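Darard panel: is it worth to queue from the morning?

vollo_reader
Hello all. This June I will go to my first convention, and the one thing I really want to see is the panel for Darard. I have read all the comics and watched the first season two times. The hall has 2000 seats and the panel begins at 5 in the afternoon. My question is simple: when must I stand in the line? I also would like to see the artists' tables, so I don't want to lose the whole day.

inkpot67
They do not clear the room between panels. If you want a good seat, go in for the Butent panel before it and stay. I did this last year and had no problem.

vollo_reader
Thank you, but is it not a little unfair to the Butent fans? Some of them will stay outside while I sit there and wait for another show.

Severyn Karpenko
I agree with you. I was outside for a panel I loved, and the people inside were looking at their phones. Please go only if you are interested in both. The Darard trailer will be on the internet the same evening anyway.
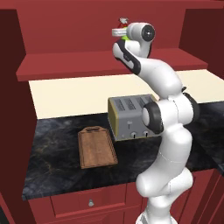 Inkpot67 answered that everybody pays the same for the badge, so everybody may sit where they like, and that the trailer is the smallest part of it. The questions from the audience are never put online in full, and last year those were the best 20 minutes.

Severyn Karpenko
For me the questions were the weak part. Three people asked the actors what is their favorite food. But I accept that it depends on the moderator.

ansah_pages
Small correction for the first post. If you want something signed by the Darard writer, this is at the Vollosau table and you need a ticket for it. The tickets are given out in the morning, in a different line from the panel. I missed it because I thought one line was for both.

vollo_reader
Oh, I did not know this! Then I will go first for the ticket, after that to the artists, and I will try the panel line after lunch. If I don't get in, I will be sad but I will have my comic signed.

inkpot67
After lunch is too late in my opinion. Bring water and a snack in any case, the line is partly in the sun.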